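4.2 Small-item storage at the Flultgate flats

The second group of objects was the stuff people put down when they come in. Keys, rings, a watch, coins, the odd earring. In the interviews this came up far more than we planned for and the section is longer than it was in the draft. Of the 212 households that sent back the diary, 79 named keys as the thing they looked for most often. Glasses came second, see Table 3.

We sorted the answers by what the item ended up on. Hooks by the door, bowls, trays, window sills, top of the fridge. Trays did well. Bowls less so, things sink to the bottom and get tangled, chains above all. Several people had both a hook and a tray but in different rooms, and the two were hardly ever used together (Van Beek's notes, second round, November).

Hence the interest in combined stands: a dish at the foot, a post, a bar with pegs. Chains and bracelets go up, loose bits go down. Figure 6 has one of the type, an oval tray in black with a bar carried on a single post at the back.

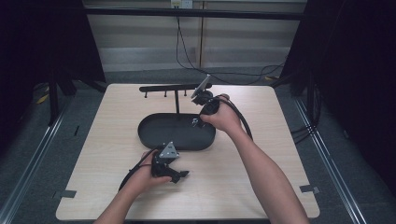 Three things kept coming back in the talks with residents. The rim, first. A low rim lets you sweep coins out with one hand, a high one does not, but with a low one rings roll off when the stand is knocked. Opinions split and we have no clear answer. Second, peg length. Short pegs were liked for single chains and disliked for anything with a thick loop, a lanyard for instance. Third, colour. Dark trays hide scratches, also hide dark hair grips. One resident lined hers with a bit of white felt.

Where the stand lived mattered more then any of this. In the hall it filled up with post and receipts within days. In the bedroom it stayed close to its intended use. Koen Cuypers had argued for the kitchen worktop as a third spot, but only 30 households tried it and the diaries are patchy, so we leave it out of the comparison.

Figure 6. Stand with oval tray and pegged bar, on a table with a pale wood-grain top.

The pegs themselves are taken up again in 4.3, along with the wall hooks.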